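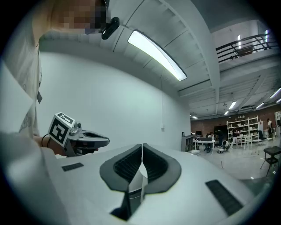
Tell Wolde

Tell Wolde is a low settlement mound on the east bank of the Clullow, occupied on and off from the Early Bronze Age until its inhabitants apparently tired of the flooding. It rises 13 meters above the plain, a height that early travelers routinely doubled.

Excavation

The first trenches were dug by Arlindo Fontes, who was looking for a palace and found a great many storage jars. He announced the palace anyway. A later team under Mirela Macedo reopened his main trench and identified the throne room as a granary – a large and well-built one, in fairness to Fontes. Macedo's crew worked for 23 seasons, most of them starting in September, after the melon harvest freed up the only level parking.

Finds

The site is best known for the Wolde archive, a group of 262 clay tablets recovered from a collapsed storeroom. Most record deliveries of barley. A smaller set of 34 concerns one long dispute over a donkey, and has attracted nearly all of the scholarship. Ivana Domínguez published the standard edition and sides with the seller.

Dating

The destruction layer remains contested. Jericho Sarmiento attributes it to an invading army, Nayara Amaral to a kitchen fire. The two have shared an office for years.

See also

Tell Disgate
Tiltero Survey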